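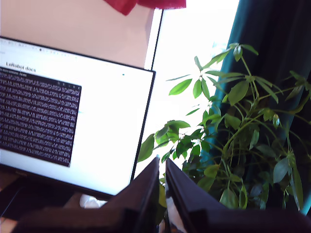

Figure 5. Desktop monitor with a web page open.

7 min read

3.2 Reading from a screen and from paper

Participants in the Cunham sample read the same two household notices, one on a monitor and one on paper. The order was switched for half of them. Each notice ran to 400 words and dealt with a change in the billing of district heating. We chose billing because earlier work in Nallano (Moser and Esteban) had found that people put off reading this kind of letter longer than any other.

Of the 941 adults who agreed to take part, most finished both notices in one sitting. Those who stopped partway were asked to return within the week, and their second sitting was timed separately. We did not add the two times together. Schwaiger argues for adding them, but his readers were students working under supervision, and ours were at home with children, phones and meals to attend to.

Recall was tested with short open questions on the due date, the new rate and the office to contact. Answers were scored by two raters working apart. Where they differed, Hubmann read the answer and made the final call. Spelling was ignored. A right figure given with the wrong unit received half credit.

The due date was remembered equally well in both formats. The new rate was not. Readers of the paper notice gave it correctly more often, and the gap was widest among people over 60. Many of them told us they had underlined the rate or folded the sheet at that line. Screen readers had no such habit, although several wrote the rate on a scrap of paper beside the keyboard. We had given no instruction about notes, and in the December round we left this unchanged so that the two rounds could be compared.

Bühler reports a similar gap for tax letters. His notices were longer and used tables, so the sizes of the two effects should not be set side by side.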